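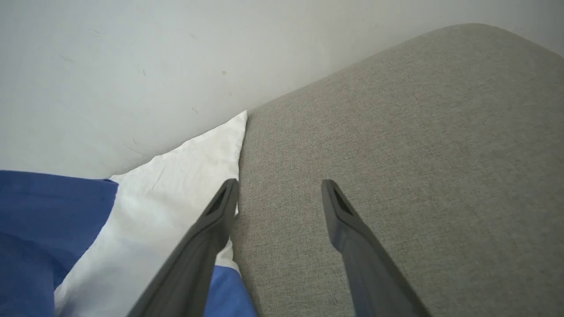
Unit 2: Soft furnishings
Tutor: Gisela Navarrete

Upholstery fabric stays on the seat, so clean it in place. Vacuum along the weave, then into the gap where the seat meets the back. Speckled greys hide dust well, so go by touch as well as by eye.

Pillowcases come off and go in the wash. Shake the pillow from two corners before putting a fresh case on, and smooth the creases by hand.

Reading: Tapia handbook, page 56. Bring your fabric samples in July.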